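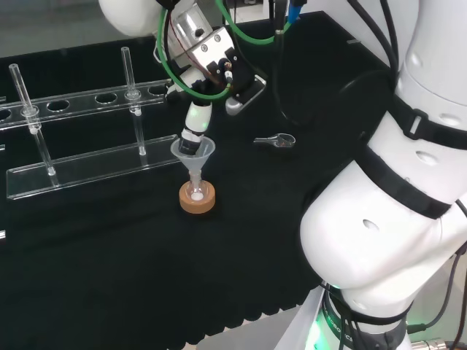
Westerberg, January

Kivby powder dosing set, release 2

Recordings from one bench at the Grarnura lab. The arm works a white tool over a clear funnel set in a small flask; the flask sits in a cork ring.

Contents: 105 runs, 38 of them with operator notes.

Staffing: technicians no longer dose by hand on this bench. They load the rack, review flagged runs and sign off - the sign-off cannot be delegated to the arm. Two posts were regraded and none cut.

Known gaps: no night shift data. Notes from before the regrading use the old job titles.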